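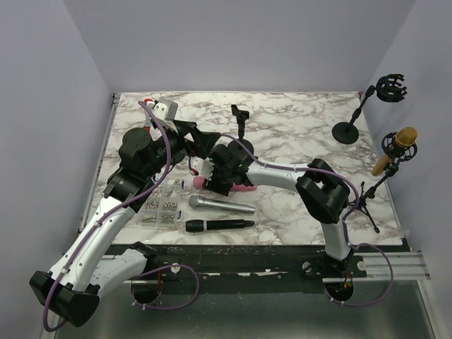
## Unit 3: Routine Care of the Two-Arm Cell

**Course:** Maintenance of Small Automated Cells
**Prepared by:** Annick Moulin and Birger Amundsen, Atgate Technical Institute
**Session:** Wednesday

### 3.1 Purpose

This unit covers the regular inspection of the two-arm cell used in the handling course. Students are expected to know the layout of the cell before they attend. The work is done in pairs, with one student at the arm and the other at the stop button.

### 3.2 Cable routing

Each arm carries a purple cable along its links. It must follow the arm without pulling tight at any point in the reach. Near the base a free loop is left below the mounting beam. On the left arm, small white ties hold the cable to the forearm.

Inspect in this order:

1. Switch off the cell and wait for the arms to settle on their rests.
2. Follow each cable by hand from the wrist to the base. Feel for flat spots and cuts.
3. Check every tie. A tie that slides under light finger pressure is to be replaced. Trim the tail flush.
4. Look into the opening below each base. The thin wires there must not rub on the rim.
5. With a partner supporting the forearm, bend the elbow through its full travel and watch the loop. It must not catch on the beam.

Do not shorten a loop to make the cell look tidier. Most cable faults recorded in the Palel workshop came from loops that had been pulled in after a repair.

### 3.3 Base mounts

The round silver fasteners at the bases are checked by hand first and then with the torque driver. Scuffed paint on the beam is acceptable. Bare metal around a fastener is to be reported, as it may show that the mount has moved. Record the result for each arm separately on Form 799.

### 3.4 Grippers

Wipe the fingers with a dry cloth. Open and close each gripper three times from the control panel and listen for a change in motor sound. If the two fingers do not meet evenly, stop and call the instructor. Students do not adjust finger alignment in this unit.
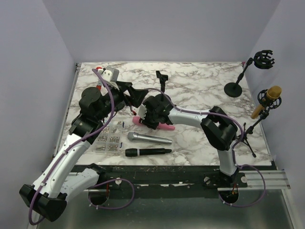 **SECTION B: THE WORK SURFACE**

### 3.5 Checking the handling layout

After the mechanical inspection, the cell is tested with the microphone layout. The handheld microphones lie across the front of the table with their heads to the left, and the compartment box of screws is placed to the left of them. The stands are kept toward the back and the right side, including the tripod that holds the gold condenser microphone.

The right arm is lowered over the microphone farthest from the front edge. During this test, confirm that:

- the wrist cable stays clear of the table surface;
- the right forearm passes the tripod stand without contact;
- the left arm does not touch the compartment box at its lowest position.

Run the test at reduced speed. If an arm touches a stand, press stop and note the joint positions before moving anything.

### 3.6 Records and reading

Completed forms are handed to Killian Leblanc before the end of the session. Read Chapter 3 of the Adamczyk manual, on strain relief, before the next unit.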